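The woman who runs the repair counter at Fankhauser makes me tea before she will answer a single question, and then she makes me move my chair, twice, so that the light from the street is out of my eyes. The shop sits on the main street of Vuditz, between a bakery and a place that used to sell wool, and she has been behind its counter so long that people wave at the window without looking to see whether she is in.

I had come to talk about what it is like to keep a repair business going in a town of 2454 people, and she was happy to, though she wanted to begin with her grandmother, who mended umbrellas.

"She did it at the kitchen table, and I held the ribs while she stitched," she says. "I was six, maybe seven. She never threw away a handle. When she died we found a whole drawer of them, and I couldn't throw them away either, so now it's my drawer."

The umbrellas led to sewing machines, the sewing machines to radios, and the radios, by way of a correspondence course she describes as the dullest winter of her life, to computers. She still takes in whatever comes through the door. On the morning I visited, that meant a toaster, a hearing aid charger and a carriage clock that she had already told its owner she would not touch.

"Clocks are for clock people," she says firmly. "You have to know where you stop."

What she likes best, I think, is the talking. A customer comes in with a lamp and stays for half an hour, and by the end she knows about the new baby and the trouble with the roof. She charges for the lamp. Her sister, who does the books, has pointed out that the half hours add up.

"She's right, of course, she's always right – but they'd go to Droltis if they only wanted a lamp fixed," she says, meaning the big store out by the highway, where repairs are sent off in a van and come back in a bag. She isn't unkind about it. She buys her own light bulbs there.

The hardest year was the one when the bridge closed and the whole west side of town had to drive the long way. She took in 94 jobs between January and the end of that summer, and remembers most of them. "I painted the ceiling. I read all the novels my mother left me. I wasn't miserable, but I did look at the phone a lot."

Things are steadier now. Older machines come in from offices and farms, and people are more willing than they used to be to pay for a part and wait for it. She has a soft spot for the big desktop towers, which she says were built by people who expected somebody to open them one day.
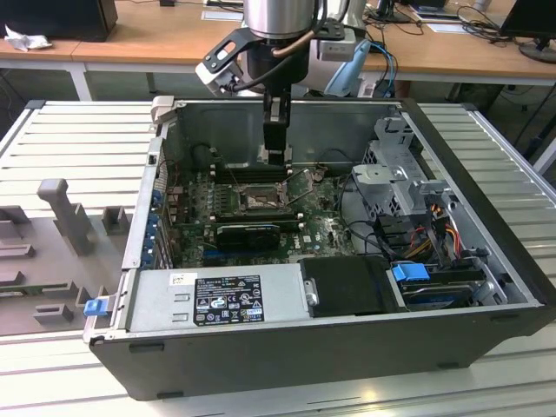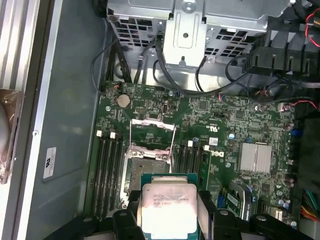

A desktop tower with its board in view, and a Xeon processor over the open socket.

Saturdays in RultodachOnce a month she packs two toolboxes and drives over the hill to Rultodach, where the old school lets her have a classroom and people line up with things in shopping bags. She teaches while she works, or tries to. The youngest regular is a girl who has taken apart her father's drill and would like to know about the rest of the garage.

"I tell them all the same thing, put your screws in a saucer," she says. "I've got 110 saucers at home, I'm not joking, none of them match. My husband says we could open a café."

I ask whether anyone will take over the counter one day, and she gets up to see to the kettle. There is a nephew, she says with her back to me, who is good with his hands and hopeless at mornings. He might grow into it. She didn't care for mornings herself at that age.

Then the door opens, and it's the owner of the carriage clock, come to ask if she is quite sure.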